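August 30, 2026
By Charoen Noiphan

An afternoon of bed making at the Mistus open day

I'll confess I only went for the sandwiches. My neighbor had a spare ticket to the Mistus open day, it was raining, and the flyer promised lunch and "robots doing household tasks," and I thought, well, I've got household tasks, let's see how the competition does. I got home at six in the evening with a tote bag, a wet sleeve and a whole lot of opinions about duvets.

If you haven't been out to the Mistus building, it's the long low one on Iltley Road, past the tire place, with the loading dock painted green. Parking was a mess. They'd coned off the front lot for a shuttle that I never once saw, so everybody ended up along the fence on the grass, and by the afternoon the grass had pretty much given up. Wear boots if you go next time.

They let us in through the side door in groups, and our group got Xolani Kruger as a guide, which I think was the luck of the draw because the group ahead of us had a very quiet young man reading off a card. Xolani doesn't read off cards. She walks backward and talks fast and she'll stop in the middle of a sentence to answer a kid's question, and there were plenty of kids. One boy asked her if the robots get tired. She said the motors get warm and then the people get tired of waiting for them to cool off, and I liked that she gave him a real answer.

The first stop was the old workshop, where they repair things. I could have stayed there all day! Drawers and drawers of little screws, a bench with a vise that looked older than me, and a technician who let us hold a gripper finger that had been taken off for replacement. It was heavier than I expected. He passed it around the whole group and we all did the same thing, which was pinch it between our own fingers and nod like we knew something.

Then came a sorting demo, with an arm picking up plastic cups and putting them on a rack. It was fine. It was quick and it was neat and it dropped one cup, and the whole crowd went "ohhh" the way you do when a waiter drops a tray. I think the folks running it were a little hurt by that. The arm went back for the cup by itself, though, and got a bigger cheer for the pickup than for all the other cups put together.

Lunch was in the break room. Egg salad, turkey, and something with roasted peppers that went before I got there. Good coffee. There was a sheet cake with the Mistus logo on it in blue icing and half the room walked around for the rest of the day with blue teeth, me included.

After lunch we went upstairs to what they call the Magagula room. It's a bedroom. I mean that they've built a bedroom on the second floor of an industrial building, with walls and a real bed, and you stand behind a rope and look in as if it's one of those historic houses. They've been using it since May for a project on bed making, and this was the part I'd been waiting for without knowing it, because I have been making beds for most of my life and I've got a bad shoulder to show for it.

Xolani explained the task before anything moved. The robot comes up to the bed, looks at the cover, finds an edge or a fold it can get hold of, pinches it, and pulls it toward where it ought to be. Then it looks again. That's the whole thing, over and over. She said the pulling is easy and the looking is the hard bit. A cup always has the same shape. A duvet has whatever shape it landed in when you got out of it, and it'll be something else tomorrow, and the minute you tug on one corner the other three go and do something different.

I hadn't thought about it like that. When I make a bed I just grab and shake. I asked her if the robot could shake, and she laughed and said they'd tried it, and that a lamp had been involved.

So they started it up, and the room got quiet. It's slow, I should warn you. If you're picturing hotel housekeeping, picture it at the speed of someone threading a needle. The arm comes down over the bed, stops, thinks about it, moves over a hair, stops again. A man next to me whispered "come on, buddy" every time it paused. First try, it closed on nothing and came up empty. Second try, it got a fold of the cover, and you could see the cloth come up in a little tent and start to slide, and I swear all of us behind the rope leaned in the same direction to help.

It lost it halfway. Then it went back in from another angle and got it, and dragged that side of the cover nearly straight, and we clapped. There was one ripple left down by the foot that it either couldn't see or didn't care about. I know people like that too.

They had two screens up on the wall outside the room. One showed a plain view of the bed from the ceiling. The other showed what comes in from the little camera down by the gripper, and that's the one everybody crowded around, because it's such a strange way to look at a bed. You're right down in it. The fingers are always there at the bottom, like the hood of a car when you're driving. Xolani had a few pictures from that same camera that she'd put up whenever the arm was resting, and she very kindly let me have one for the newsletter.

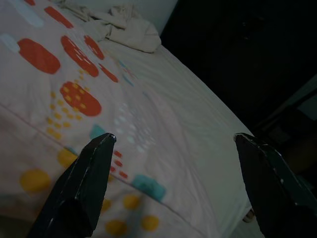

Charoen Noiphan
Neighborhood correspondent

I love those scuffed fingertips. I'd been expecting something shiny, to tell you the truth, and they've got scratches all along the ridges like the corner of my toolbox. Xolani says she worries more about a brand new pair than an old one, since the new ones are a touch slicker and the crew has to get used to them all over again.

And the bedding! A woman in our group wanted to know where she could buy that cover, with the red blobs and the yellow circles on it, and kept asking, and I don't believe she ever got an answer. I asked a more boring question, which was whether all that pattern makes the job harder. Xolani said it cuts both ways. Spots and shapes give the software something to follow when the cloth moves, so it can tell that this bit here is the same bit it was looking at a second ago. But a crease and a printed line can look a lot alike to it. Plain cloth has the opposite problem: there's less to get confused by and less to hang on to. Look at the pale stretch over on the right, where there's only soft wrinkles, and ask yourself where you'd tell somebody to grab. She used it to make exactly that point to the kids, and they all picked different places.

The other thing she showed us was how dark it gets past the side of the bed. You and I know there's a floor there. The robot has to work out where the bed stops, because if it thinks the mattress keeps going it'll reach for cloth that isn't there, and if it stops short it never gets the side to hang properly. They practice with the lights up and with the lights down. In a real house, she said, you can't ask people to install stage lighting before they get their bed made.

Somebody asked how often it works. She didn't dodge it. Their last big run was 100 tries with the same kind of mess each time, and the robot got the cover to where they'd call it made on 43 of them. There was a bit of a murmur at that, and a man at the back said his teenager would be happy to score that high. She said when they began they'd have thrown a party for 2. What they want next is a run of 1000 tries with different covers and different messes, and she asked us if we had any old bedding at home that we could spare. I've already put aside a set with sailboats on it. If you have some too, clean please, and no fitted sheets (they've got fitted sheets coming out of their ears), I can take it over with mine. Leave it on my porch in a bag with your name on it if you want the bag back.

We got to have a turn ourselves at the end. They have a practice station set up in the hallway, with a pair of handles you hold and a gripper across the table that copies you, and a pillowcase to fold. I was terrible. I pinched the table, I pinched the air, I pinched the pillowcase and then flung it on the floor. You can't feel anything, that's the trouble, you've only got your eyes, and I kept squeezing harder as if that would help. An eight-year-old went after me and folded it in thirds. Her mother took a video and I've asked her not to share it, at least the part with me in it.

On the way out they were handing around sign-up cards for the next one, which will be held at the Anport site across the river since the Magagula room is going to be torn up and rebuilt as a kitchen. Dishes, I guess! I asked if they'd be doing pots with burnt rice on the bottom and was told to be patient. Cards are also at the library desk, next to the tax forms, and you can pick up as many as you've got people in your household. Kids are welcome but they do want somebody holding on to them upstairs, because of the ropes.

My shoulder and I will be there. I'm going to get to the roasted pepper sandwiches first this time.

Get this newsletter by email. Enter your address to subscribe. You can unsubscribe at any time.

This site uses cookies to remember your settings. Accept | Manage cookies

Contact us | Copyright, all rights reserved | Back to top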